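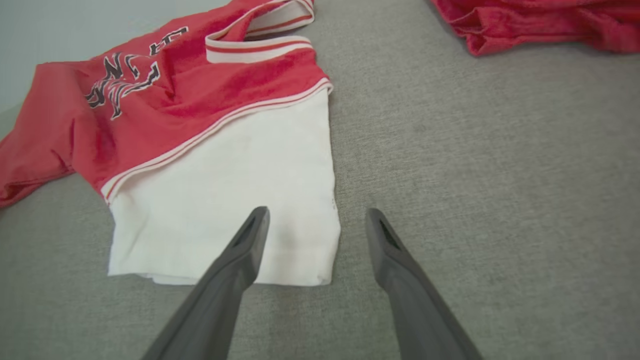 Tirncombe laundry trial: progress report for the period to 25/03/2026

The Rollholm grant pays for one question: can a pair of arms do enough of the folding at Tirncombe to be worth the floor space? My answer for this period is still no, and I would be wary of anyone who told you otherwise.

The target in the August plan was 200 garments a shift with no one standing over the machine. We are at 70 on a good shift, with someone standing over it. Of those, 40 would pass the check our own staff have to meet. The remainder are folded again by hand.

Flat cotton goes reasonably well. Sweatshirts and anything with a ribbed band are slow, and a sleeve caught underneath can cost several attempts. Shorts are worse than I expected. The elastic draws them into a heap and the arms have trouble finding an edge to start from.
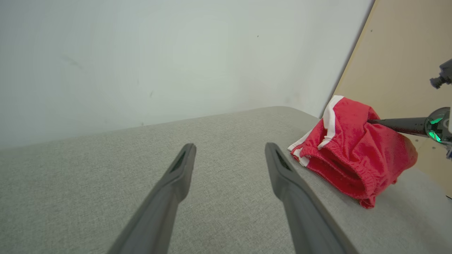 Red shorts on the grey work surface, with the gripper fingers open.

Hostik supplied new control software part way through the period. It shortened the pauses between moves but did little for the quality of the fold. The Msimang site has asked to see our figures before it commits to a trial, and I have sent them without comment.

Spending is within budget apart from 2000 pounds for repairs, which I would like to move from the travel line. I don't recommend buying a second pair of arms. Next period we will leave out T-shirts and work only on shorts and sweatshirts.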